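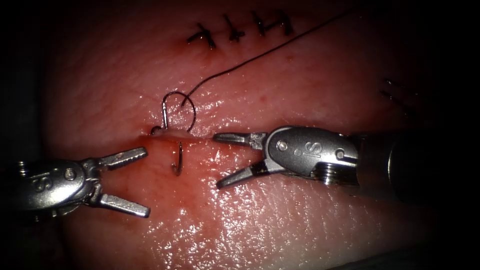 缝合的手：一家教学医院里的自动化，和它身边的人

特约撰稿　Wendell Baptiste

在Zanddale教学医院的训练楼里，三号房间的灯总是关得最早，屏幕却亮得最晚。我第一次进去是二月，早上七点不到。外科医生Sumathi Chettiar坐在控制台后面，两只手放在膝盖上，没有碰手柄。屏幕上，两支器械从左右两边对着一道窄窄的切口，弯针已经穿过了切口两边的组织，黑色的线拖在后面。上方那一排四个结已经打好了。

“现在是最难等的时候，”她对我说，“针在里面，两边的钳子都张开，什么也没夹。如果是我自己做，我不会注意到这个时刻。看机器做，我每一次都注意到。”

这套系统的软件叫Saarinen，由一家名叫Fludach的小公司开发。它做的事情范围很窄：医生在屏幕上标出切口，软件计划每一针的位置，然后由机械臂完成间断缝合。目前它只用于组织样本的训练和测试，还没有用在病人身上。但是在Zanddale，已经有很多人的工作因为它而改变了。我用了一段时间去和这些人谈话，这篇文章写的主要是他们。

从三十针开始

医院给Saarinen定的第一个任务是每个上午缝三十针。每一针都要由一位医生全程看着，随时可以踩下踏板，让机械臂停下来。停下来的原因必须写进记录。

负责记录的人叫Aravind Venkataraman。他在手术室做了很多年器械护士，现在一半的时间在训练楼。以前他的工作是递东西：针持、剪刀、线。他说自己那时候能从医生的肩膀看出来下一步要什么。现在没有人伸手向他要东西，他坐在一张桌子旁边，给每一针打分，写间距、进针的深度、线结有没有压住组织。

我去的时候，他的表格里已经有3,864针。他给我看其中的几页。多数行很短，只有数字。有的行后面跟着很长的话，比如“针尖出来以后，左边的钳子等了太久”，或者“结是好的，但是线尾比上一个长”。

“开始我只写好或者不好，”他说，“后来工程师告诉我，这样他们没有办法改。所以我学会了写句子。”

他承认自己并不喜欢这个变化的全部。在手术室里，他站着，和别人说话，一天过得很快。在训练楼，有时候两个小时里他只听见风扇的声音。可是他也说，从前没有一个工程师会问他一个结应该是什么样子，现在他们每个星期都来问。

医生的手放在哪里

Chettiar医生对自动缝合的态度，我觉得不能简单地用支持或者反对来说。她做远程操作的手术已经很久，习惯了自己的手和器械之间有一段距离。但是在那种手术里，钳子还是跟着她的手指走。在Saarinen运行的时候，她的手是空的。

“第一个月，我踩踏板踩得太多，”她说。“很多次并没有危险，只是它的做法和我的不一样。它让针从我不会选的角度出来，我就停了它。后来Aravind把记录拿给我看，我有点不好意思。”

她后来给自己立了一个规矩：停机以前先说出理由，声音要让旁边的人听见。说不出理由，就不踩，除非看见组织被拉得变形。这个规矩现在写进了住院医生的培训手册，不过手册里加了一句，安全方面的停机不需要先说话。

我问她，长时间看着别人缝，自己的手会不会变生。她想了一下，说会的，所以她每个星期还是自己缝一个上午，用同样的样本，也让Aravind打分。她的间距没有机器那么整齐。在组织折起来的地方，表面反光很强，不容易看清边缘，她的分数比机器高。这两件事她都讲得很平静。

年轻医生的问题

住院医生Dinesh Kartha对这件事讲得最直接。他说：“缝合是我们最早得到的工作。主刀医生做完重要的部分，然后说，你来关。我们就是这样学会的。如果将来机器来关，我们从哪里开始？”

这个问题在医院里讨论了几次，到现在没有完全的答案。目前的安排是，每一位住院医生在坐到Saarinen旁边做监看以前，必须先完成一定数量的手工缝合，并且要通过考核。Kartha完成了他的那一部分。他的登记本很旧，最后一页写着1,778，是他到那天为止在训练楼里亲手缝的针数。他说这个数字没有特别的意义，只是他不愿意停止记下去。

他也说了一些我没有想到的话。看机器缝合，让他学到了节奏。机器在每一针以后都做同样的检查，先看线，再看下一个进针的位置，不赶时间。他自己累的时候会跳过这一步。“我不是说它比我的老师好，”他说，“我的老师会告诉我为什么。它只会再做一遍。”

和他同一年的医生里面，也有人不愿意参加监看。理由是责任不清楚：如果坐在旁边的人没有及时停下来，这算谁的错误？在样本上，这还是一个理论上的问题。医院的意思是，在它写清楚以前，Saarinen不会离开训练楼。

开发者的一边

Fludach的办公室离医院不远，在Cloltside的一栋旧楼里，楼下是卖窗帘的。Ashton Partington在那里带一个小组，专门处理针的交接，就是针从一边的钳子放开，再由一边的钳子夹住的那个过程。对人来说这几乎不需要想。对软件来说，针有一部分藏在组织里面，看不见，必须从露出来的弧线推算其余的部分。

他对我说，小组最初的目标是快。他们把演示做得很快，拿到医院来，以为医生会高兴。医生们看完以后，第一个要求是慢下来。

“她们需要知道它下一步要去哪里，”Partington说，“如果太快，看的人只能相信，不能判断。我们改了很久，才让它在放开针以后停一下，把计划的路线在屏幕上画出来，然后再动。”

那个停顿现在是三秒。Aravind认为太长，Chettiar医生认为正好，Kartha说要看是上午还是下午。Partington把他们的意见都写在墙上的一张纸上，暂时没有改。

我问他，他的产品会不会让手术室里少一些人。他没有马上回答。他说他的公司没有向医院作过这样的承诺，医院也没有这样要求。可是他知道，别的买家会问。“我只能说我在这里看见的，”他说，“在这里，看的人比以前缝的人还多。”

这句话我后来也问了Aravind，他笑了一下，说现在是这样，因为还在测试。他并不认为将来也会有两三个人坐着看一支针。他已经报名了一门数据管理的课程，每天晚上上课，用的是医院的培训经费。他的考虑是，如果训练楼的工作变成固定的岗位，他想申请；如果没有，他就回手术室，那里还有他的柜子。

中午以前

我最后一次去三号房间，坐在Kartha后面看他监看。那个上午他踩了一次踏板。线在拉过来的时候绕到了钳子的关节旁边，他先大声说“线”，然后停机，自己接过手柄，把线松开，再交还给软件。整个过程里没有别人说话，只有Aravind在打字。

三十针做完以后，Kartha把样本送去拍照存档，Aravind核对他的行数。他们为第十九针讨论了一会儿，Kartha觉得间距可以，Aravind觉得偏宽，最后按Aravind的意见记了。Chettiar医生从另一栋楼打电话来，问下午的样本准备好了没有。Aravind说还差一份，他现在去拿。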